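**Ledier two-finger gripper kit – quick review after 4 weeks**

Typing this between jobs so excuse the mess. Bought the Ledier kit from Rerico, paid 795 with the mounting plate. Their own price list says 700 without it, but you need the plate unless you want to drill your own. I didn't.

What I use it for: small pick and place on a bench arm. Blocks, caps, little molded parts we check for fit. Nothing heavy. Nothing fancy.

Unboxing was fine. Foam tray, bag of spare screws, one hex key (decent one). Manual is thin and the wiring page is printed so small I had to take a picture of it with my phone and zoom in. Assembly took me one evening, would've been less but I put a linkage on backwards and had to start that side over. My fault, mostly. The left and right parts look alike and only one of them is marked.

Setup software is called Eria. Installs OK. Looks old. You get open, close, force, speed, and a log window. That's it and that's really all I wanted. It lost the connection twice on the first day, then I swapped the USB cable and it's been good since.
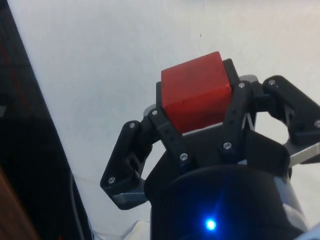 Grip is the reason to buy this thing. The old pneumatic one either dropped parts or marked them, no in between. With the Ledier I set the force low and leave it. Small stuff like the red cube sits upright between the pads, and the cube's edges are slightly rounded too, so there's less flat face to hold onto. The blue light on the base is bright – I'd put a bit of tape over it if your arm sits at eye level. Screw heads on the linkages are right out in the open so you can get a driver on them without taking the whole thing apart. I like that alot.

Now the bad. Pads wear. I had 167 cycles on mine when I saw the first shiny spot, and a spare set isn't in the box. Rerico sells them but they were out of stock till July. Also the cable exit is in a dumb spot, it rubs if you rotate the wrist all the way round.

Support: emailed on a Tuesday, Lerato Ngcobo wrote back the same afternoon with a new config file and teh right torque numbers for the linkage screws. Great service. Put those numbers in the manual please.

Compared it with the Moen before buying. The Moen opens wider and feels more solid, but it costs more and needs its own controller box. No room on my bench for another box.

Would I buy it again – yes, for light parts. For anything oily or heavy I'd look elsewhere. Order spare pads the same day you order the kit.

4 out of 5.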